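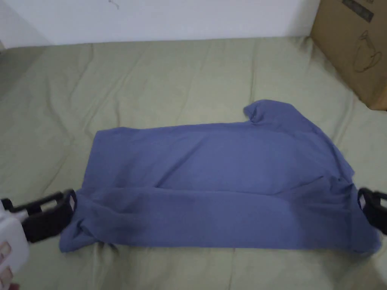 Cornton Laundry Label Texts

Version of November 19, 2019

The collection contains 1,349 short texts from the care labels of clothes. Each text was typed by hand from the label and then checked a second time. We kept the spelling mistakes of the manufacturers, so please do not correct them before you compare with the original.

Files

labels.csv: one label per line, with the columns id, text, language, fiber
fibers.csv: the list of fiber names, with short forms
Languages are 4: English, French, Spanish and Turkish.

Known problems

- In the Hornotex part, the washing temperature is missing for 5 labels.
- Two labels from Wunier have the same id. The next version will repair it.

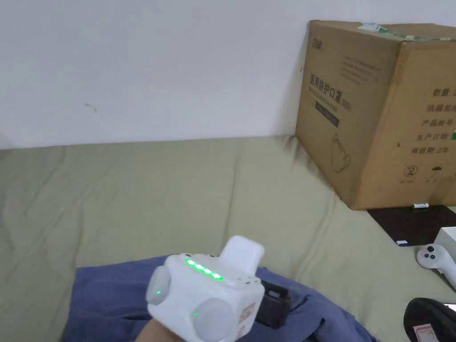
- Symbols are written as words, for example "do not bleach". Older labels from Arumugam use other words for the same symbol.

License

Free for study and teaching. For a shop or other business use, please write to us before.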